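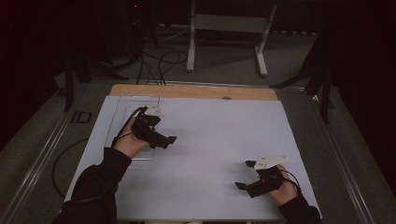

Chelsea Blackburn

Sterkurgate Footpaths, progress to 2022-02-20

The Brundeck loop is open again from the chapel to the ford, which leaves the muddy half. Your grant has so far paid for 121 metres of new surfacing, two kissing gates and a quantity of gravel that Howard Dobson still speaks of with feeling. We have spent £826 on drainage. The water has yet to notice.

Five waymarkers went in during October. One pointed confidently at a slurry pit and has been turned round.

Still to do: the stile at Barredo, where the landowner has agreed in principle — a place he seems to live — and the handrail by the weir. Colm Moynihan has the quotes and will send them on with the next claim.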